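Laundry tips we keep hearing, and whether to bother

Vinegar in every load. It gets recommended for smell, softness, static and faded color, and one cup can't be doing all of that. A splash in the rinse helps a bit with musty gym clothes. Most people get the same result by using less detergent. Skip it if your machine's manual warns about rubber seals.

Salt to "set" the dye. Commercial dyes are already set, or they never will be. We soaked two cheap cotton shirts overnight and the water in both bowls came out the same pink.

Tennis balls in the dryer. Fine for a puffy jacket, noisy for anything else. The 500 loads promised on the package of wool dryer balls is a number we'd like to see somebody prove.

Freezing jeans. Cold doesn't remove dirt. Wash them.
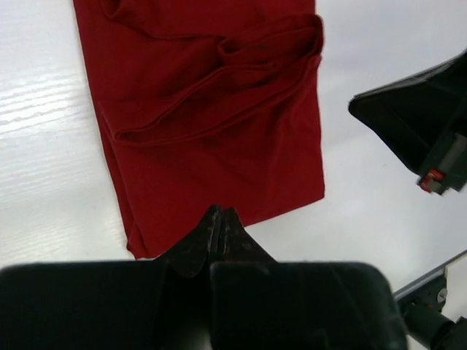
Skoltley Tenants' Club, Home Skills Page

Red cotton deserves some of its bad reputation. Wash it alone the first time, in cold water, and check the rinse. If it's clear, it can go in with other darks. Color-catcher sheets do pick up loose dye, but a gray sheet at the end doesn't prove your whites were ever in danger.

As for folding boards, a flat table does the same job. Fold sleeves in, then in half, and quit there. Rolling saves room in a suitcase and very little in a drawer, whatever the videos say.

Last checked 22 June 2024. The stain chart is still the one from December.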